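Opinion > Machines at Work > Rules and Standards

Write the Reset Down

By Archie Geddes

I've been grumbling about this since November, so I might as well put it in print. We have plenty of rules for how a robot arm should behave around people. We have hardly any for how people should set the table in front of it, and I think that's where a lot of small-shop automation goes wrong.

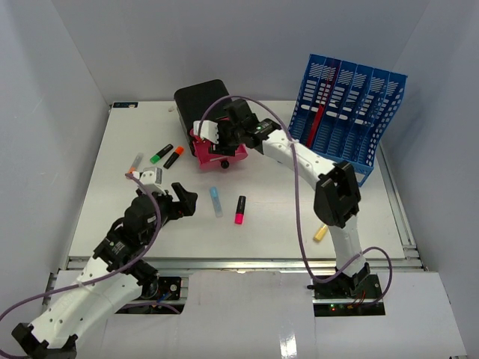 At Clerkmont, where I spend most of my working week, the safety binder runs to 70 pages. It covers stop buttons, speed limits, who may reach in and when. Good! I wouldn't cut a page. But the part about what goes on the work surface, and how it goes back after each run, was one line until last winter: "Return items to start." Start according to whom? I'd been laying markers out more or less in a row (I like a row, it's how my desk looks). The evening shift tossed them down like pick-up sticks. Same task name in the log, same arms, two completely different jobs.

We had 2,707 runs logged under that one name. When Rory Dalgleish and I went back through the notes, only 2,662 of them said anything at all about the starting layout, and most of those said "normal." I typed "normal" myself plenty of times, so I'm not throwing stones here.

So I'd like to see a written reset rule in any shop that runs arms on loose objects. Mine would be short. Say which objects are in play. Say whether they get scattered or placed, and if they're scattered, say how far. A tall item can be standing or lying down, and that matters a great deal to a gripper, so pick one or write down that both are allowed. Put the big things, your holders and boxes and trays, on marked spots, or admit that they drift. Then have the person who did the reset put their initials next to it.

Rory thinks this is overkill. His argument, and it's a fair one, is that the real world is messy and an arm that needs a tidy table isn't worth much. I agree with the second half! Go ahead and scatter things. Stand one marker on end and lay the next one crooked against the wall if you feel like it. But mess you meant to make and wrote down is useful, and mess that depends on who had the late shift will send you chasing faults that were never in the machine. We lost most of a month that way, swapping grippers and fussing over cables.

The other complaint I hear is time. Filling in our new sheet takes 3 minutes at the start of a batch. I've spent longer than that looking for a pen.

I'd go a step further and ask suppliers to do the same. When Brillitz or Loteck sends over a demo and tells me the arms can sort desk supplies, I want the reset rule stapled to the claim. How were things laid out? Did somebody nudge the holder between tries? Shin already gives us a layout sheet with its kits, and it's ugly and half of it is abbreviations, but I can work from it.

Rory has agreed to try my sheet until the next binder review. He's already crossed out two of my boxes and added one of his own, for lighting, and I'm annoyed to say it's a good one.

14 comments | 31 shares

Search opinion archive Enter keyword Go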